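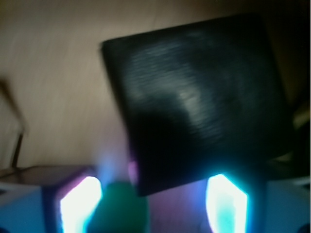
Photo: Aivar Mägi

I've wanted one of those paper storage bags for ages, the brown kraft sort you roll down at the top and stand on a table or a shelf and throw things into. They look lovely in shops. They look lovely in other people's houses too, usually with a fern in. Mine is the Voklow wide bag, bought from Griltitz in October for £16, and it has never once had a fern in it. It holds the bits and bobs that used to roll about on my work table and drop off the back!

First impressions were good. It arrives completely flat, which I liked, and you open it out and push the base down with your fist until it sits. The paper smells like a stationery cupboard (a good thing in my book). It's light, it's quiet when you put things down in it, and the brown goes with everything I own. I didn't bother with the instructions, there's one sheet with a drawing of a hand on it and I think we can all manage.

The shape is what sold me in the end. I had a Clekora wire basket before, and anything smaller than an orange went straight through the gaps. With the Voklow you fold the sides down as low as you like, so you end up with a sort of wide shallow bowl and you can see everything that's in there without rummaging. I can't tell you how much I hate rummaging.
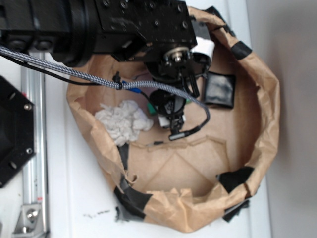
Now the rim. Oh dear, the rim. The listing says to turn it outwards and "let it settle", and on my table it settled for an evening and then started to sag and split along the folds. I went round it with black tape, a strip wherever it looked sorry for itself, and it's been so much better since. Not pretty, though, and I do think a bag at this price should come with some kind of stiffener round the top, even just a band of card. If you're buying one, buy a roll of tape as well and do it on day one. I used ordinary black stuff from the drawer and it sticks to the paper very well (too well, so think before you press, it takes the top layer of paper with it if you change your mind).

The bottom creases as well. Every time you shift the bag or lean on it you get a new fold, and by now there are ridges running all over the floor of mine and a torn bit I keep meaning to see to. Small flat things sit at a tilt. It doesn't bother me much, and in a way the ridges are handy for stopping things sliding into each other, but if you're picturing a nice smooth base you'll be disappointed. Griltitz say it will hold 500 g "without deformation". Well, mine was deformed with next to nothing in it, so make of that what you will.
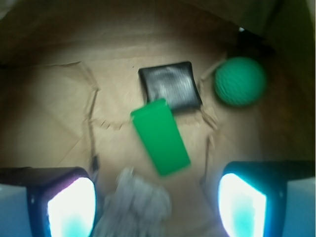
What I keep in it

Soft and light things, mainly. A little black padded pouch, a green ball, a green block, and a wad of white tissue, because I'm forever wanting something to wipe with or wrap with. The colours are a real help, by the way. Bright green on brown paper jumps out at you, and even the black pouch is easy to find. I tried pens and they all ended up in a heap along one fold. I tried a mug of something once, and we won't discuss that.

I'd keep it well away from anything damp, and I wouldn't use it for anything with corners and weight. Tape measures, no. Tins, absolutely not. Soft balls, pouches, tissue, ribbon, wool, yes to all of those.

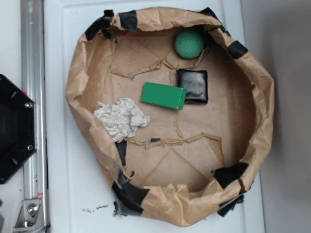
My other half reckons I should have gone for the Babić felt tub, which costs more and has a proper stitched edge. He may be right, but felt collects fluff like nothing on earth and you can't put it out with the recycling when you've had enough of it. I like that about paper. It gets scruffy and you don't feel guilty.

Would I buy it again? Yes, but in a sale. £16 is cheeky for a paper bag that needs mending in the first week, and I see there are nearly identical ones without the label for far less. The width and the fold-down sides are what I'd look for, whatever the name on it. Four stars for how much I use it, two for the rim, so let's call it three. I've still got half a roll of tape left and the floor is getting a bit of it tonight.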